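Retail Operations 1, Unit 6: Stock Rotation and Shelf Life

Instructor: Cheng-en Cheung

Read this before the September workshop. Bring your completed Brilcombe worksheet with you. The terms in this handout are the ones used on the test, so learn them in this form even if your own workplace calls them something else.

Why stock is rotated

Every product on a shelf loses value as it sits there. With milk this takes days. With canned soup it takes years, and with light bulbs or batteries it may be so slow that staff stop thinking about it. Rotation means selling or using older stock before newer stock. When it is done badly, the store pays twice: once for the goods and again to throw them out. These losses are called shrink, although shrink also covers theft, breakage and paperwork mistakes.

FIFO and FEFO

FIFO stands for first in, first out. The units that arrived first are sold first. It works well for goods without a printed date, such as paper towels or picture frames.

FEFO stands for first expired, first out. The units with the earliest date are sold first, no matter when they arrived. Use FEFO for food, medicine, cosmetics, glue, paint and anything else with a date on it. The two methods usually give the same answer. They differ when a supplier sends a late delivery of older goods, and students lose marks on this point every year.

Worked case: Brilcombe

Brilcombe is a housewares and grocery store with a single stockroom. It buys cooking oil from two suppliers, Lesow and Henuden. A delivery of 500 bottles comes from Lesow with 8 months left on the date. The next week Henuden delivers the same size of bottle with 6 months left.

Under FIFO the Lesow bottles go out first. Under FEFO the Henuden bottles go out first, even though they came second. Brilcombe used FIFO, and the Henuden bottles sat at the back until they had to be marked down. On the worksheet, work out the order in which the stock should have been moved, then explain what the receiving clerk should have written on the pallet tag.

Loading a shelf

Pull the existing stock forward or take it off. Wipe the shelf. Put the new units at the back, then return the old units to the front with labels facing out. Check dates as you go. A shelf that can be loaded from behind does most of this work for you, and so does a sloped one. Flat shelves against a wall need the most handling.
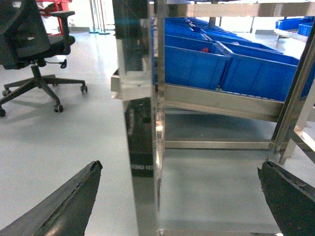 Shelf labels should carry the item name, the item code and the number of facings. A facing is one unit visible at the front edge. If an item has 2 facings, the label goes under the left one. Do not spread a neighboring item across to hide a gap, as the person placing the order will read the shelf as full.

Markdowns

Mark down early and by a small amount. Waiting until the last day means a deep cut, and much of the stock still won't sell. Record each markdown under its own code so that it doesn't get mixed in with damage.

For the workshop

Read the Au case in your course packet and answer the questions at the end of it. Work in pairs if you like, but hand in separate sheets.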